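Bedthorpe Building, Second Floor
Shared Rooms and Break Area: Workplace Safety Checklist
Inspection date: July 1, 2024
Issued by the Mersha Facilities Office
Ratings: S (satisfactory), A (action needed), N (not inspected)

Section 1. Exits and walkways

1.1 Exit doors open fully from the inside. S
1.2 Exit signs lit. A
Comment: The sign over the east stair door was dark. A replacement lamp has been requested. The stair remains in use.
1.3 Walkways clear to their full width. A
Comment: Flattened cartons were stacked against the wall outside the copy room. The same item appears in the June report. Cartons are to go to the loading area by the end of each working day.
1.4 Floor coverings flat and secure. S
Comment: The threshold strip at the copy room has been refastened.

Section 2. Fire equipment

2.1 Extinguishers mounted, tagged and within date. S
2.2 Extinguisher at the north corridor reachable without moving furniture. A
Comment: A coat stand had been placed in front of the cabinet. It was moved during the inspection and should not be returned to that spot.
2.3 Call points unobstructed. S
2.4 Evacuation plan posted and current. A
Comment: The posted plan still gives the Brota lot as the assembly point. The correct assembly point is the lawn on the Zudalcombe side of the building.

Section 3. Tables, drinks and small items

3.1 Work tables stable, with no splinters or raised edges. S
3.2 Drinks kept in lidded containers or in a holder. S
Comment: Open cups remain prohibited beside electrical equipment.
3.3 Table edges free of items likely to be knocked off. S
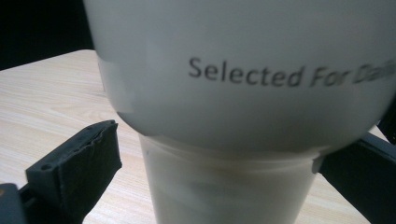
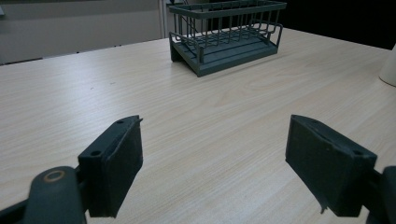
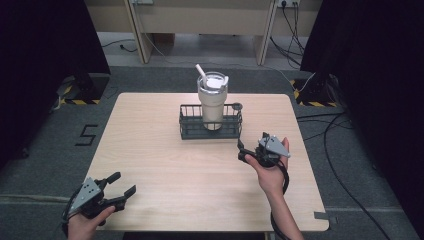 Wire basket on the table, with lidded tumbler.
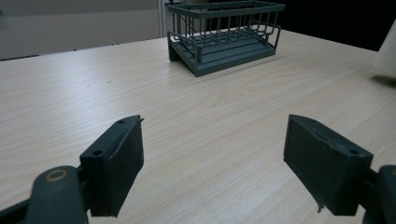
3.4 Spill kit stocked. A
Comment: The kit holds 2 absorbent pads; the required stock is 3. Gloves and bags are complete.

Section 4. Electrical

4.1 Cords free of visible damage. S
4.2 No power strip plugged into another power strip. A
Comment: Found under the desk nearest the printer. The second strip was unplugged and removed. Staff who need more outlets should ask the Facilities Office - a longer strip is not an acceptable substitute.
4.3 Panel door closed, with clear space in front. S
4.4 Portable heaters. N
Comment: In seasonal storage. To be checked before they are issued again.

Section 5. Kitchen corner

5.1 Refrigerator clean and door seal intact. A
Comment: The seal is split at the lower hinge.
5.2 Microwave interior clean, door latching. S
5.3 Cleaning products stored apart from food. S
5.4 First aid box sealed and complete. S
Comment: The seal number matches the log.

Section 6. Follow-up

Items 1.2 and 2.4 are to be corrected first. Items 1.3 and 2.2 depend on daily practice and will be looked at again without notice. The refrigerator seal may wait for the next supply order, provided that the door continues to close.

Completed forms are filed in the second floor binder. Corrections should be entered on the original sheet, initialed and dated - please do not start a new form for a single item.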